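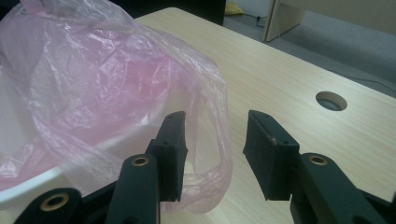

Why does my pendulum wall clock run fast, and how do I slow it down?

Ching-wen Mak
Sep 8, 2026

I've inherited a wall clock from my great-aunt. It says Perkmont on the dial, it has 3272 stamped on the back plate, and it has a pendulum behind a little glass door that sticks. It strikes the hours with some conviction. The trouble is that it's fast. I don't mean a bit fast, I mean that when my phone says 60 minutes have gone by, the clock says 61. By bedtime it's well into tomorrow and wants everyone else to come too.

Moving the hands back every evening works but it's getting old, and I've a feeling I'm not supposed to push them backwards past the strike anyway. There's a small nut under the pendulum bob. I've given it a few turns in both directions and can't say I've noticed much of anything, although I may have been turning it one way on one day and undoing it the next.

What's the proper way to slow it down? I don't want to pay for a full service if it's something I can do with my own fingers. It ran perfectly well at my great-aunt's, or at least she was never late for anything, though she also never went anywhere.

Dunstable_Ern

The pendulum is too short. A longer pendulum swings more slowly, so you need the bob lower down the rod. Turn the nut so that the bob drops. On most clocks that's to the left as you look at it from the front, but watch the bob and believe the bob. If it goes up you're speeding the clock up.

Now the less cheerful part. A minute gained in every hour is a lot. To correct it by length alone on a pendulum measuring 61 cm (I'm picking that because mine is) you'd have to lengthen it by 2 cm, and I doubt you have that much thread under the bob. The nut is meant for fine adjustment, a minute or so in the day, and you're asking it to do something closer to roadworks. So before you turn anything else, check these.

Is it the right pendulum? When a clock is moved the pendulum comes off, or should, and in a house with more than one clock they get swapped. Did your great-aunt have another? If there was a second one in the back bedroom running mysteriously slow, you've found your culprit. Have a look in whatever box the rest of her things came in.

Is the bob actually resting on the nut? Sometimes it sticks to the rod with old polish and grime, so you can wind the nut down as far as you please and the bob stays exactly where it was, looking innocent. That would fit with you not noticing any change. Take the pendulum off, wipe the rod, and make sure the bob slides freely until it meets the nut.

Is the suspension spring all right? That's the thin strip of metal at the very top which everything hangs from. If someone has replaced it with a shorter or stiffer one the clock will gain. It's a cheap part, but take the old one with you when you buy, as they come in more sizes than seems reasonable.

When you do adjust it, make one change, set the clock right, and leave it alone for a full day before you judge it. Write down what you did and which way you turned. I know this sounds fussy. I spent most of a November going back and forth on mine without writing anything down, and ended up exactly where I'd started, only with a stronger dislike of the clock.

And you're right about the hands. Don't take the minute hand backwards through the hour on a striking clock unless you know the movement allows it. If it's fast, stop the pendulum, have a cup of tea, and start it again when the world has caught up.

mrs_tanqueray_88

Could be the weather. Mine is always different in the summer.

Or have you tried oiling it? My dad did all of ours with the same can he used on the bike.

Dunstable_Ern

Please don't oil it with the bike can. Clock oil goes on the pivots, in tiny amounts, and anything thicker or wetter turns into a sort of black jam. Warmth does lengthen a metal rod, which makes a clock lose in summer. It won't give you a minute an hour in either direction unless you keep the thing in the oven.

Lower Ganonham Repair Table

Agree with nearly all of Ern's first answer. A couple of additions from having made the mistakes ourselves.

Make sure the case is upright and firmly fixed. If it can rock on its hook, the pendulum does odd things and you'll be adjusting against a moving target. Listen to the beat as well: it ought to be an even tick and tock. If it goes tick-tock, pause, tick-tock, like somebody coming downstairs with a bad knee, it's out of beat. That's more likely to stop the clock than to make it gain, but sort it out first. Nudge the bottom of the case slightly to one side until the sound evens up, then mark the wall lightly in pencil.

The sticking glass door is probably swollen wood. Leave it a few weeks in its new home before you go at it with sandpaper, as it may settle by itself.

If you need a new pendulum, the clock stall at Prinditz market will sometimes let you rummage. Take your measurements from the very top of the suspension down to the middle of the bob, and also note the shape of the hook, which catches people out.

Ching-wen Mak

Thank you all. The bob was stuck fast. I got it loose with a damp cloth and some language, and it slid down to the nut with a clunk. I've set the clock and am now leaving it alone as instructed, which is harder than I expected. My uncle Siu also reports a second clock in his garage, no pendulum in it at all, so I may be back.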